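Thread on light leaks in dark frames, with the camera we use for variable star photometry at the Zirnthorpe club observatory. Long, and mostly of interest to people who keep a dark library and trust it.

Background. A dark frame is an exposure with no light reaching the sensor, taken at the same temperature and exposure length as the science frames. You subtract it to remove thermal signal. If light does reach the sensor during the dark, you subtract that too, and the photometry is wrong by an amount that varies across the chip.

Our library was built in August. Master darks at every exposure length we use, each combined from 17 subs, sensor regulated to the same set point throughout. The noise looked fine. I looked at the standard deviation and did not look at the gradient. My mistake.

The symptom: our comparison stars on one side of the field came out slightly fainter than on the other, in long exposures only. Short exposures agreed with the catalog. Flats were checked first and cleared, as a flat error scales with the star and would have shown up at every exposure length.

It took a while to see why long exposures would be special. A residual pedestal in the dark should drop out in the sky annulus. It does, if it is flat. Ours was steep near one edge, and the sky annulus for stars there was sampling a different background from the aperture.

First test. Take a dark with the dome lights off and the shutter closed, then the same exposure in daylight with the slit closed and the cap on. Nothing else changes. Subtract one from the other. If the result is noise around zero, stop reading and go enjoy your evening.

Ours was not noise around zero. The difference had a smooth ramp, brightest along the edge nearest the filter wheel cover, falling off toward the middle of the chip. Stretch it hard or you will miss it.

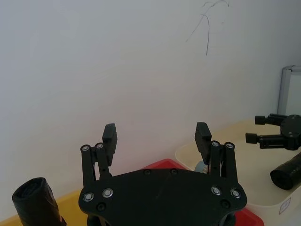 Casimiro Miranda: How do you know it's light and not amp glow? I had a ramp like that on mine and it was the readout electronics the whole time.

Fair question. Amp glow depends on exposure length and sensor temperature and does not care what time it is. Ours went away at night. I repeated the pair on a Wednesday with the dome lights switched on after dark, and the ramp came back, weaker.

The other check is to block the suspect area and see if the pattern moves. Amp glow stays put. We wrapped the filter wheel seam in foil and the ramp dropped to a small fraction of what it had been. It did not vanish, which was useful information.

On units. Take the mean of a strip along the bright edge, minus the mean of a strip in the center, in counts. In the worst daylight frame the difference was about 1,000. That is an enormous number for something the preview window was drawing as plain black.

The preview window auto-stretches, by the way, and it picks the stretch from the frame itself. Two darks side by side on screen tell you nothing about which one is brighter. Read the numbers.

Where light gets in, in the order I now check:

The filter wheel cover. Ours is a plate held down with screws and has no gasket. The screws were snug. The plate had a slight bow between them.

The off-axis guider. The guide camera slides in a draw tube, and the prism stalk passes through a hole that is wider than the stalk. On the Dunbar scope this was the larger of the two leaks. On ours it was minor.

The focuser. A rack and pinion focuser has a slot. Somebody always says the slot is sealed with grease. Grease is translucent.

The camera body itself. Status LEDs, mostly. Gaétan Lachance found one on his that lit the inside of the housing through the vent holes. He turned it off in the driver, and the setting reverted after every power cycle, so now there is tape over it.

The cap on the front of the tube. Many plastic caps pass near infrared quite well. A silicon sensor sees near infrared quite well. The cap looks opaque to you and has a faint glow as far as the chip is concerned.

The last one is easy to test if you have a filter that blocks infrared. Take a daylight dark with the clear filter position, then with the blocking filter. If the clear one is brighter, light is coming down the tube and through the wheel. If both are the same, it is getting in behind the wheel.

For us they were nearly the same. Most of the leak was behind the filters. That ruled out the cap as the main problem and saved me from making a new one. 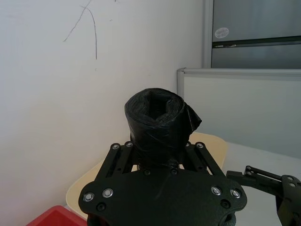
Covering the camera is the obvious fix, and the usual first attempt is to put something black over it. The trouble is that black is a statement about visible light hitting a surface more or less head on. At a shallow angle many black materials are decent reflectors. Take a black plastic bag rolled up tight: the folds on the outside are crinkled and slightly glossy and they catch the light, and the dark part is the hollow opening down the center of the roll. The hole is dark since anything going in has to bounce many times to get out. You want that geometry around the seam. A single glossy layer draped over the wheel can send light along itself and into the gap you were trying to cover.

So: overlap, with a fold. Light that has to turn a corner twice on a matte surface is mostly gone. A straight lap joint with a shiny face on the inside works much worse than it looks like it should.

Thin plastic also has pinholes, and thin black plastic may or may not be opaque in the near infrared. There is no way to tell by eye. Test the sheet over the end of a lens with the camera on the bench before wrapping a telescope in it.

What we ended up with: matte aluminum foil tape over the bowed edge of the filter wheel cover, then a sleeve of blackout cloth over the whole back end, doubled at the seam and held with hook-and-loop. The sleeve leaves the cooling fan exhaust clear. Do not skip that part.

I did skip that part. The first version of the sleeve sat across the exhaust and the cooler went to full power trying to hold temperature. It held, then it didn't. Those darks are in a folder called bad.

Yulan Lu asks if we considered just taking all darks at night. Yes, and we do now. It is not a complete answer. The leak is open during science frames too, and moonlight through the slit gets in by the same route. Subtracting a clean dark from a leaky light frame leaves the leak in.

It also moves. The angle between the moon and the seam changes as the mount tracks, so the ramp is different at the end of a run from what it was at the start. On a variable star that looks exactly like a slow trend. I would rather not publish one of those.

Results after the fix. Same daylight test, same exposure, same temperature. Edge minus center is 3 counts, and I can't separate that from the scatter between repeats. The long exposure offset between comparison stars on opposite sides of the field is inside the photometric error.

What this means for old data. I went back through the Seminel field run, as it was the longest series taken with the August darks. It covers 8 nights. The short exposure data stand. The long exposure data for stars near the bad edge have been pulled, and the rest are being reduced again with new masters.

Morven Mowat pointed out that the old masters could be corrected by fitting the ramp and taking it out. I tried. The fit is fine in the middle and poor at the edge, where it matters. New darks cost a few cloudy nights, and we have plenty of those.

For anyone with a dark library they have not looked at in a while: plot column means of the longest master from one side to the other. It takes a minute. Cameron Crichton did it for the Jarnport camera last night and found a step in the middle that has nothing to do with light. Different problem, probably the two readout channels drifting apart, and he is writing that one up himself.

The script for the edge minus center test is in the club folder under calibration. It expects the overscan to be trimmed already. If it isn't, the first strip will be nonsense and the script will not warn you.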